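Fitting a roof window over a kitchen extension, part 2
Posted in July by Kazlauskienė

Part 1 got us as far as the opening, so I'm assuming you've framed it and your rafters are doubled up on both sides. If they aren't, go back! I'll wait.

4. Measure the opening corner to corner, both ways. The two numbers should match. Mine were 11 mm out the first time and I had to shim one side.

5. Lift the Hollex frame up from the inside, with the hinge side toward the ridge. It's heavier than it looks, so get a second pair of hands.

6. Fix the top brackets first and leave the bottom ones finger-tight. You'll want the wiggle room later.

CAUTION: Keep the glass out of the frame until all the brackets are tight. Don't stand on the frame either, tempting as it is. 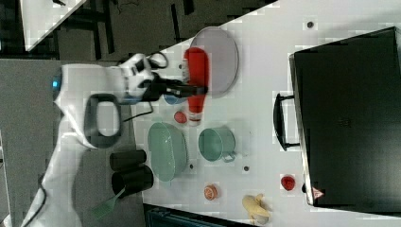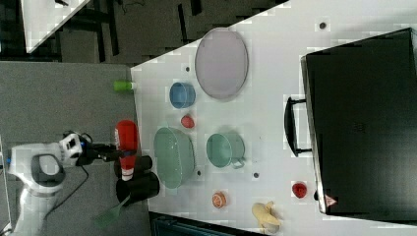 7. Now the flashing. Start with the bottom piece, then the sides, then the top, so that every piece laps over the one below it (water runs downhill and it's very good at finding mistakes). Ternis sells a kit with the side pieces already folded, and I'd pay the extra again. Before you seal anything, go down to the room and look at where the light lands. If you've got a white tabletop like the one in both photos, park it under the opening at lunchtime, as a pale surface shows up glare much better than a floor does. I ended up ordering a blind that same afternoon.

8. Run the Zallex sealant in one bead around the outside edge. One tube did my whole window, with a bit left over for the gutter.

9. Hang the glass, close it, and check the gap all the way around. If it's tight at one corner, loosen the bottom brackets and nudge.

NOTE: My opening is around 1000 mm wide. For anything wider, ask your engineer about the header before you cut.

Plastering the reveals is in part 3.

Contact | © Kazlauskienė | Back to top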